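Driltivar gooseneck desk lamp: nine months on
Posted Mar 19, 2019 in Desks and Lighting

I had a perfectly good overhead light until I bought a curved monitor. Then I had a perfectly good overhead light and a long bright smear across the top third of every spreadsheet. Turning the light off cured the smear and meant I could no longer read anything made of paper. So, last June, I went looking for a desk lamp.

My requirements were modest. It had to fit in the gap beside a screen that takes up most of the desk, it had to point where I told it to, and it was not to have an app. The last one ruled out more lamps than you would think. I have no wish to update my lamp.

I tried two before this one. The Pititz clip-on had a clamp with the grip of a tired toddler and kept sliding off the shelf in the small hours, when I would hear it go. The Flekurar had a lovely long arm with springs and a base the size of a dinner plate, and it would have suited me very well if I had been willing to move the keyboard to another room. Both went back. The Driltivar cost 14 pounds more than the Pititz and has never woken me up.

Setting it up

You take it out of the box, you plug it in. There is a leaflet in 14 languages which tells you not to put the lamp in the bath. I was at work under it within five minutes, and three of those were spent hunting for a free socket.

The neck

Gooseneck lamps live or die by the neck. Cheap ones nod. You bend them into position, let go, and watch the head sink towards the desk like someone dozing off on a train. This one is stiff, properly stiff, to the point where for the first week I needed one hand on the base and the other on the neck to get it to do anything at all. It has eased since then, and now it goes where I put it and stays there. I have had to correct it perhaps twice since Christmas, and one of those was the cat.

It does creak if you bend it slowly. Bend it briskly and it keeps quiet.

The head is small and throws a tight round pool of light, good for a notebook or a letter from the council, less good if you like to spread out. Anyone who works with large drawings, or does jigsaws, should look elsewhere. For me the small pool is the whole attraction. Aimed straight down, it lights the paper and leaves the screen alone.

The base

Round, weighted, black. It's heavy enough that the lamp stays upright with the neck bent well over to one side, and that was my main worry when I first unpacked it and saw how much neck there was. It takes up little more room than a mug. There's felt underneath, which has started to lift at one side – I have stuck it back down with the wrong sort of glue and we'll see.

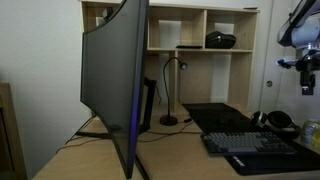
Living with it next to a big screen

A curved monitor is a greedy thing to share a desk with. The stand sticks its foot out at the front, the back bulges out behind, and whatever is left over is where your lamp goes. I keep mine in front of the shelving unit, with the neck arching up and over to the right, and there is still room to reach the cubbies without knocking it. The black case on the upper shelf gets fetched down fairly often and the lamp has survived every trip.

If your screen sits on an arm and you have more space, you may find the lamp looks a bit lonely. On a full desk it blends in nicely, black against pale wood, and visitors have not once remarked on it. I take that as praise.

The cable

Now the grumble. The power cord is black, as long as you could want and as bendy as a dry stick. It wanders off across the desk to the right and no amount of coaxing will make it lie flat. I already had a fair few wires out on the wood, so one more is hardly a scandal, but a pale desk shows up every inch. A clip in the box would have been nice. I bought a pack of 80 sticky ones from Figueroa and have so far used none of them.

The switch is on the cord too, at a point that suits people with longer arms than mine. I have learnt to find it by patting the desk in the dark.

Brightness

One level: on. It's a warmish white and bright enough for reading small print at the end of the day. There is no dimmer, though you can get much the same effect by bending the head up and away, if your neck is in a good mood. The head gets warm after a whole evening but I can still take hold of it to move it.

Good
Neck stays where it's put
Small base, won't topple
Light keeps off the screen
No app

Less good
Cord with a mind of its own
Switch in the wrong place
Felt coming away
Pool of light too small for big jobs

Score: four out of five. I'd have gone to four and a half for a better cord. I have since bought a second for the bedside table, where the creak is more of an issue.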